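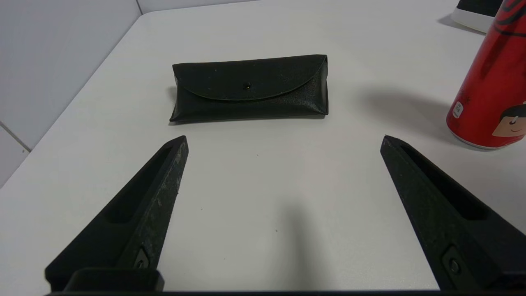
Black leather eyeglasses case, flap closed, with the snap just above the low point of the curve.

Drundis Soft Case, Large: Review
Posted 1/25/22

The Drundis Soft Case is a leather pouch for one pair of glasses, sold in two sizes. I bought the large in July to replace a hinged metal clamshell, the Flavesard 2, which had sprung its hinge. I have carried the Drundis every working day in the outer pocket of a messenger bag and on weekends in a coat. I wear full-frame acetate glasses with progressive lenses, and the lenses cost far more than the frame, so protection is the main thing I look for in a case. Bulk comes second.

Fit

The large has an inside length of 153 mm. The maker does not give an inside depth, and that is the figure most buyers need. My frame is 141 mm across the front and stands 36 mm deep with the temples folded. It goes in with slight resistance over the last part of its travel and does not rattle. A flatter metal frame slid end to end when I shook the case. A wrap-style sunglass frame with an eight-base curve went in, but the flap would not reach the snap without pressing on the lenses. I would not store wraps in it.

Lenses with tall shapes are the other limit. Anything over 50 mm in lens height, which covers most aviators and many oversized frames, puts the top rim against the fold of the flap. The case closes, but the fold takes a set in that position and the flap then sits high with ordinary glasses.

Closure

The flap is held by a single snap. On my kitchen scale, with a loop of cord under the edge of the flap, it let go at 259 g when new. The same test last week gave a lower number, but the spread between pulls was wide enough that I would not make much of it. In the bag it has come open twice, both times with a charger cable pushed up under the flap. A magnetic closure such as the one on the Kemska slip case is easier to work with one hand and also easier to open by accident. Given the choice I prefer the snap.

Closing the snap requires something to press against. With the glasses inside, that something is the front of the frame. I got into the habit of putting a finger behind the snap before pushing. People who close a case without looking should consider whether they will do the same.

Crush protection

This is the weak point of any soft case and the Drundis does not escape it. There is no stiffener in the front panel. The back panel has a thin board insert that resists bending along the length but does little against a load applied flat. I put a pair of old frames with demo lenses inside and stacked hardcover books on top. At 4 kg the temples had moved enough to touch the back surface of the lenses. At 7 kg one temple was bent outward when I took it out. The Flavesard, before its hinge went, held the full stack with no contact.

For a desk drawer or a jacket pocket this does not matter. For the bottom of a backpack, or any pocket you might sit on, buy a hard shell.

Lining

The lining is a short-pile synthetic suede, glued at the mouth and loose below. It did not mark the demo lenses after two hundred insertions, checked under a desk lamp at a low angle. It does hold grit. Sand from one trip to the shore stayed in the bottom corners through repeated shaking and came out only with a vacuum crevice tool and a toothpick. The lining cannot be turned out for washing. If you work around metal filings or sawdust, a pouch with a removable liner would be a better choice.

Leather and stitching

The maker describes the leather as full grain with an embossed finish. The finish is the durable part. Water beads for a minute or so and then darkens the surface, and the dark area dries out without a ring. I applied a neutral cream once, in the fall, and saw no change other than a slight shine, which rubbed off.

Stitching on my sample is even along the sides. One thread end at the mouth was left long and I melted it back with a lighter. The edges are painted, and the paint has begun to crack at the fold of the flap. This is cosmetic so far.

Compared with the Makris Roll

The Makris Roll costs slightly less and weighs slightly more. It wraps the glasses in a padded tongue, which gives better protection against point loads, and it accepts deeper frames. It is also slow. Taking glasses out requires unrolling the whole thing, and I found that I left them on the desk instead of putting them away. The Drundis takes a second or two to open. For someone who switches between reading and distance glasses all day, that difference outweighs the padding.

Smell

Strong for the first three weeks, then gone.

Verdict

Recommended for small and medium frames carried in a pocket or drawer. Not recommended for wraps, aviators, or loaded bags. The maker should publish the inside depth and offer a board insert for the front panel.

Rating: 3.5 out of 5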